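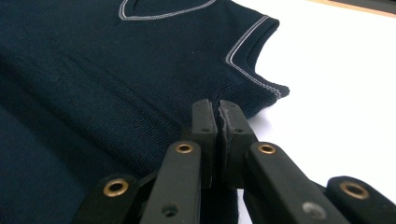 Session 5: Finger pads, linkages and why knitwear is so annoying

Jesthorpe Shared Workshop – Build Your Own Gripper
5 min read
Print | Email this page

Okay, so last session we got the linkages moving, and most of you went home with a gripper that opens and closes. Great! Now it has to hold something soft.

Before you touch any fabric, check these:

- Pivots. Squeeze the handle slowly and feel for a gritty spot. If there is one, back the screw off a quarter turn and try again.
- Finger faces. Close the fingers on a strip of printer paper and tug. It should drag evenly, top to bottom.
- Pads. I cut mine from the Indano foam sheet (shelf by the drill press, please put the offcuts back).

Start with a flat part of the garment, then go for an edge, then a cuff. Cuffs are my favorite because ribbing squashes down and springs back, so you feel right away if your pads are too hard.

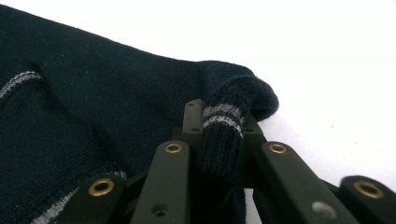

Fig. 2. Navy knit, striped cuff between the fingers.

My first Drokora linkage was a disaster, by the way. I drilled the pivot holes by eye and the fingers met at the tips and nowhere else. The second set I drilled clamped together as a stack, and they have behaved ever since – do it that way. 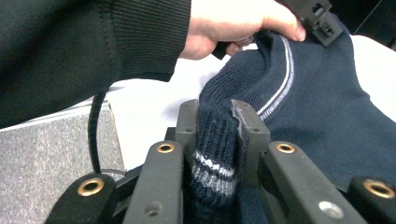
Pad wear is the thing I want you writing down this month. The Cuesta log sheet has a column for it, and I'd like an entry every 1000 squeezes (my own counter is at 3926, and yes, my hand hurts). Look at the inner edges of both fingers, not just the faces. The strip of gray tape peeling and fraying along the right finger is the sort of thing to note, along with which side it's on. Then trim or replace it before you carry on, or your numbers won't compare with anyone else's.

For next time: bring your log sheet, your own gripper and one knitted thing you don't mind snagging.

Share (17) | Comments (5)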